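Directory of Screen and Online Performers: second progress report
Prepared for Flalmont by Telma Insaurralde, 17/01/2025

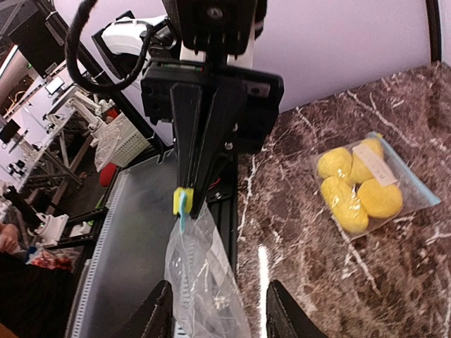 A clear plastic bag hanging from a small yellow clip.

Entries
We now have 201 finished biographies on the site, up from 151 in our first report. Each gives the person's place of birth, training, main credits and, where they have spoken about it in public, their family life. A further 60 are written and waiting for a second reader. Renato Cisternas is still editing the actors and directors, and Tiina Karppinen has taken over the online video section.

Sources
The main delay has been dates of birth. Fan pages often copy one another, and the same wrong year can turn up on several sites. We now leave the date out unless we have it from an interview, a published programme or the person's agent. This has slowed the work – mostly for video makers who use a stage name – but complaints have dropped.

We have also stopped listing relationships that rest only on gossip columns. Damián Riquelme went back through the older entries and removed these. Net worth figures have gone too.

Corrections
Readers sent in 1123 messages through the corrections form. Many were requests for new entries or messages meant for the performers themselves. The form now has a separate box for each.

Spending
The grant is being spent as planned, apart from picture licences, which cost more than we allowed for. We ask to move the unused travel money to this line. Benjamín Herrera has sent the figures separately.

Next period
We plan to finish the stage actors by July and start on voice performers after that. The search page still fails on names with accents, and Orkotton has been asked to mend it before any new section opens.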